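The Shoe Rack Test
28 September 2021

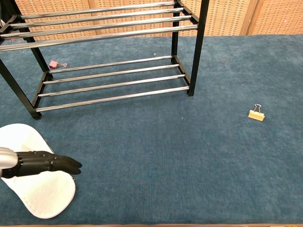 My brother-in-law sends me robot videos. He has been doing it since June, when he read somewhere that home robots were "basically here," and every time I go over for dinner he asks if I've come around yet. I have not come around. I'm going to write down why, so I can send him this link and eat in peace.

My test for a household robot is small. I don't care if it can do a backflip. I want to know if it can deal with the floor near a shoe rack. Every house has some version of that spot, and it's where stuff ends up: coins, hair ties, binder clips, the little plastic thing from a new shirt. A person tidies it in under a minute while thinking about something else. I would pay real money for a machine that did the same, and I have been told for most of my adult life that such a machine is coming.

Take a binder clip lying on the carpet just past the bottom rods of a metal rack. You or I would crouch, tilt our head, work out that the hand can't come straight down, and reach in from the side or shift the rack over a few inches. None of that feels like a decision. For a machine it's a whole stack of decisions, and each one can go wrong. Shiny rods are a headache all by themselves. They throw back streaks of light, and depth sensors have never liked chrome. Then you have a thing with two wire handles that point in whatever direction they landed. Grab the body and you're fine. Catch one wire with the side of a finger and you've flicked it farther under.

A clip standing up in the open on bare carpet is a much kinder problem. I suspect a lot of the videos I get sent are clips in the open, so to speak. They show the easy one, and the hard one sits a foot away and never comes up.

I should say where I'm coming from. I worked for years at a packing plant called Carden, where we put kitchen goods into boxes and the boxes onto pallets. At one point management bought a picking system called Folunero. It was supposed to handle 125 different items from our catalog. It did pick them, I'll give it that, as long as they came down the belt one at a time, facing the right way, with the lights just so. When a whisk got hooked through a colander the arm stopped and a yellow lamp came on. So somebody had to stand there and unhook whisks. That somebody was me for 11 weeks, and I was still pulling the same hourly wage as before, to do a job that existed only because of the machine that was supposed to do my job.

I kept a tally on the back of a pick sheet, mostly out of spite. Over one stretch I cleared the lamp 1,613 times. The sales guy said that was within the expected range. I have thought about that phrase a lot.

To be fair to the thing, it never got tired and it never dropped a glass on purpose. On the plain boxed stuff it was faster than any of us by the end of a shift. Welding, painting, moving the same part from A to B all day, fine, machines won that a long time ago and good for them. My complaint is with the word "chores." A chore is whatever is left after you take out everything that holds still and looks the same each time.

The hands have gotten better. I'll admit that too, because my brother-in-law will say I didn't. It used to be all suction cups and two-finger pinchers, and now you see black fingers with joints in them, lined up much like yours or mine. The fingers look great. But a hand that looks like a hand makes people assume there's a person's worth of sense behind it, and I think that's where most of the overselling gets done. I have a very nice set of chisels and I can't build a chair.

Touch is the part I'd want to hear more about. When I fish under a piece of furniture I'm not really looking. My cheek is on the carpet and I'm going by feel, and my fingers know carpet from metal from dust. Some of these machines do have sensors in the fingertips. I went and read the page for one called Sabatier (a research hand, no price listed, never a good sign) and it went on at length about pressure readings. It had very little to say about what the hand does once it has them.

Then there's the matter of what comes after the pickup. Say it gets the clip. Where does the clip go? In my house it goes in the drawer with the batteries, unless it's holding together papers I need, in which case please leave it alone. Shoes go on the rack, except the wet ones. My wife's gym shoes go by the door because she leaves at 7 and will not be hunting for them. I have never written these rules down and I'm not sure I could. A robot would need me to, and keep them up to date, and by then I've picked up a second job as its supervisor. See whisks, above.

The last link he sent was from an outfit called Turkusport, with a clip of an arm folding a towel. Nice fold. I watched it over again looking for the cuts and found two. The towel started out flat on the table. If you have ever done laundry you know that getting it flat is the part that takes the time.

What would change my mind? A long, boring video, with no music and no cuts, of an ordinary floor with ordinary junk on it. I want to see it go for the hard clip first. I want to see it miss, and see what it does next, since a person who misses just tries again from another angle and doesn't turn on a lamp. Show me an hour of that in a house the company didn't set up, and I'll buy dinner.

Until then I'm keeping the grabber stick I got at the hardware store. It has a trigger and two rubber cups, and it can't get under the rack either, but it lives on a hook and doesn't need an update. Comments are open. If you own one of those robot vacuums and want to tell me it counts, please first tell me what it does when it meets a sock.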